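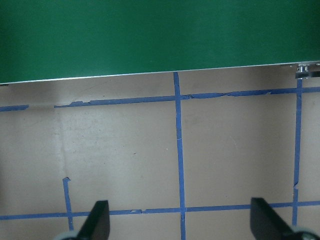
The tape under the green edge, with the gap on the left.

October, evening

Today I thought mostly about tape. I arrived at the workroom before Damilola and had time to look at the table properly, with my coat still on. When I see a table every day I stop seeing it, and then one morning it looks old to me. The upper line of blue tape has a hole in it near the left side, where the bare surface shows. The end beside the hole is torn, and a small piece of it stands up. I pressed it with my thumb and it came up again.

My father taught me to put paper on a school book so that no air stayed inside, and I think my feelings about tape come from there. He used the side of a spoon. I looked for a spoon in the kitchen drawer and found only forks.
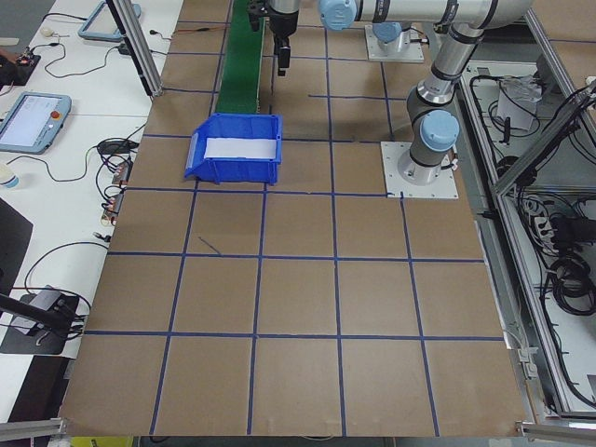
Squares are easier to talk about than places. Before we had them, Damilola Aliyu would say "a little more to you" and I would move a thing a little more to me, and we both meant something different. Now the blue bin with the low front has its position below the end of the green belt, and it lies over one of the squares, so I can say "the bin square" and she understands. The label card on the front of it is white. I want all our bins to have a card in the holder, in the same handwriting, and I offered mine. She said my number seven looks like a one. We talked about this longer than it deserved.

There is also the short dark line left of the middle, drawn inside a square. I asked Damilola if it was hers, and she asked me if it was mine. I will leave it.

At lunch I walked to Kalthorpe for new tape. It is the only shop in Corkholm where I can touch the roll before I buy it. They had the Pemisow one, 18 meters, and a wider one that I did not like. I paid for the rolls, a small knife and a packet of white cards, $39 together, and kept the receipt in my glove. The bus home was number 41, and I almost forgot the bag on the seat. 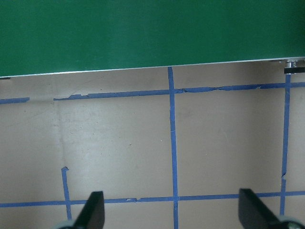
Page last changed: October, 9:41 p.m.

I started to write a list for the repair and I copy it also in this diary, so that I do not lose it. First the upper line, the long piece on the right too, because its edges are wavy and my eye always goes to them. Then the line down the middle, only if there is tape left. The light crease in the surface on the left I cannot repair with tape, and I must accept it. I would like to wipe the small dark specks with a damp cloth, but first I will try the cloth in a corner.

Suleiman Uzor telephoned after dinner. He was a floor layer for many years and he has opinions. He says one should never pull the old tape up quickly — slowly, low, and back over itself. He also says I should use a string to make the line straight. I have a string.

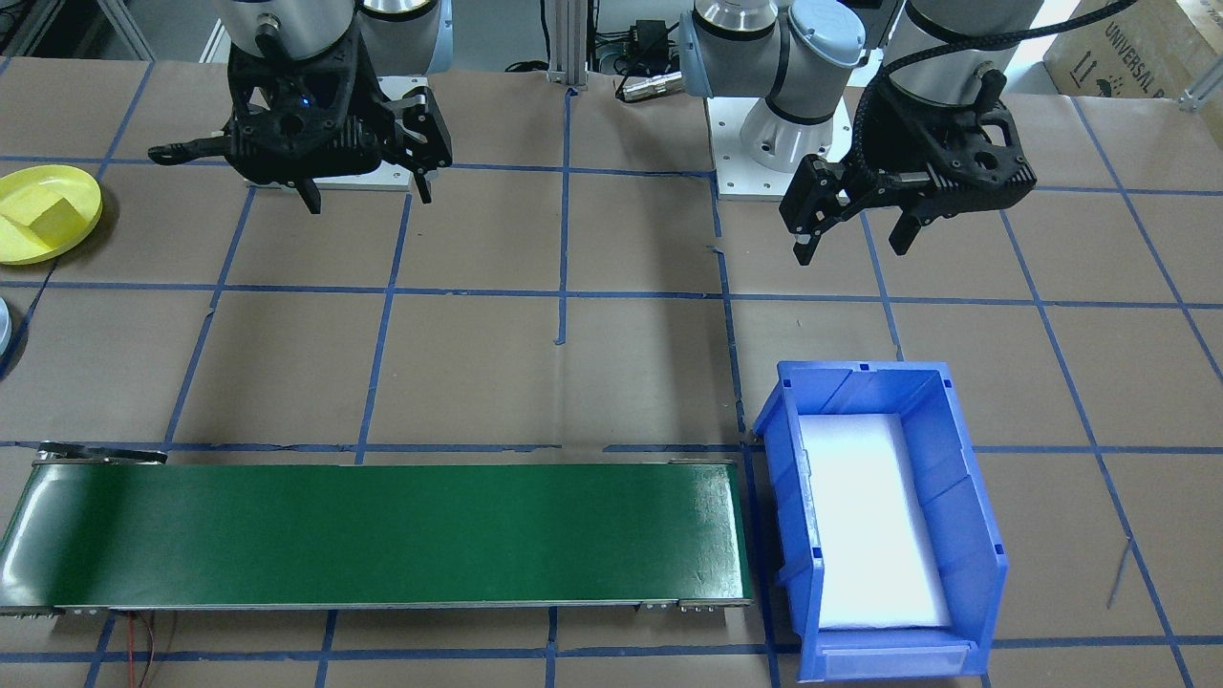

Do I leave the yellow plate on the table while I change the tape?

I will move it to the shelf first, with the little foam cube on it, and put it back in the same corner when the lines are finished.

The rolls and the cards are by the door. I must still ask Damilola for the key, and buy one spoon.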